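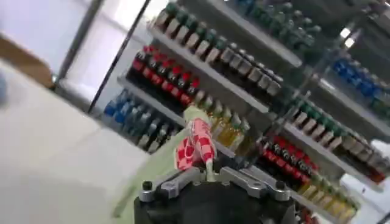
The shop on the corner – our shelves and our drinks

Welcome to the gallery page of our small shop in Plosbridge. We sell drinks, sweets, biscuits and some things for the kitchen. Many customers write to us and ask what we have before they come, so I prepared this page. I will try to keep it fresh, but the stock changes quickly in summer and the page is sometimes slower than the shop.

We are at 182 Kavar Street, on the same side as the pharmacy. The door is narrow, but it opens wide enough for a stroller.

The drinks shelves

Gray boards, bottles in rows, every color in its own place. Green caps stay with green caps, red with red, blue with blue, and the yellow bottles have their own row. I like this order very much. When a row is full, it looks like a painted stripe.

The cola-type bottles have red caps and red labels and they stand one shelf below the green caps. In July these are the first to finish. If you want many bottles for a party, please tell us a few days before and we will put them aside for you.

The bottles with blue caps are lower down. Children find them quickly, because they are at the height of their eyes.

The yellow ones have pale caps and a golden color, almost like amber. I think they are the prettiest bottles on the whole unit. One customer buys them only to put them on her window, and she drinks them later.

A long line of green caps with white labels is the most dense row we have. We fill it from the back, so the older bottles always come to the front. Please take from the front – it helps us a lot.

The small sweets

Red and white squares on a soft wrapper, with a crinkled end. It is a small package and it fits easily in a pocket or in a school bag. Many people take one together with a cold bottle, and for this reason we like to have sweets and drinks close to each other.

How we arrange things

We did not always sort by color. When we opened, the bottles were placed by size, and then by price, and customers were walking up and down and asking. Now a person can say "the one with the blue cap" and we understand each other immediately, also when we do not share the same language. In our street this happens every day.

We had 779 bottles on the list at our last stock check, together with the storage room. It took the whole of Thursday evening. After it we drank one each, and had to correct the list.

Our deliveries come from Gindum, early in the morning. Between six and seven the sidewalk is full of boxes, so please be careful if you pass by bicycle. The coffee is from Falcão and it has its own small shelf near the door. I will add it to the gallery when the new bags arrive.

Practical information

We are open from seven in the morning to nine in the evening, and on Sunday until two. You can pay with card or cash. Empty bottles can be returned at the counter, if they are clean and have their caps on. For orders of more than 100 bottles we need one week, and we can deliver inside Plosbridge without extra cost.

If a row is empty when you visit, please ask at the counter. Very often we have more in the back.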